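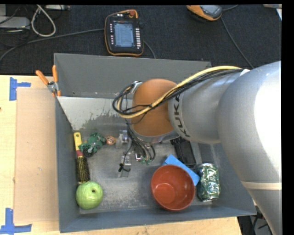
GRANTEE REPORTS / SMALL BUSINESS RELIEF

Hollis Bridge Grants: progress report for the second quarter
Submitted by Hazel Doucet, program manager
Fri 10 June

The short version is that most of the money you gave us is now with the businesses it was meant for, and the part that is not is stuck in a place I can describe in some detail.

Applications

We received 888 applications before the window closed. Your agreement with us planned for fewer, and so did our server. The form went down on the first morning and came back after lunch, by which time Naledi Pretorius had taken to reading the questions to people over the phone and typing in the answers herself. She was faster than the form. We have kept the phone line open and would like to keep paying for it.

The usual problem was the tax transcript. Applicants were asked for the most recent one, and the agency that issues them was running behind, so the most recent one was often from a year when the applicant had a different business or no business. Toon Lambrechts rewrote the rule in May so that we accept a signed return with proof of filing. Complaints dropped off, apart from those sent by people who had waited for the transcript and now wanted to know why they had bothered. We wrote back to all of them. It is a fair question.

Payments

Grants go out through Zollance, the payment processor named in the agreement. Zollance needs five business days to verify a bank account. It also treats a changed digit, a new address or a married name as a new account, and starts the five days again. One upholstery shop has now been new to Zollance four times. Lieven Hermans has a standing call with them every week, and they have agreed to let us correct typing errors without a restart. We have this in writing, though the writing has a typing error in it.

At the close of the quarter, 35 approved grants were still unpaid. Of these, 25 are waiting on account checks and the rest on signatures from owners we have not been able to reach. We will try each of them by mail before we release the funds to the waiting list.

Who was helped

Food service and repair trades make up the largest share, then small machine shops and hair salons. Most recipients told us they used the grant for back rent or payroll. Womumeck, a parts maker with a short payroll and a long lease, used it for both and sent us a thank-you card addressed to the previous program manager. I have passed it along.

We did less well with home-based businesses. The form asks for a commercial lease and gives no way around the question, and some people simply stopped there. I wrote that form, so I will fix it.

Spending

Administration is under budget, mainly because the second caseworker position stayed open until the end of May. Henk Verschueren fills it now. The outside review by Declercq cost what they quoted. They found two files with missing signatures, both since signed, and recommended that we buy a better scanner.

Requests

We ask your approval to move the unspent caseworker salary into the phone line and a translation budget. We also ask that the deadline for final payments be moved to the end of November, to leave room for the mail attempts and for Zollance.

The ledger and the list of unpaid grants are attached as separate files. The ledger opens properly on the second try.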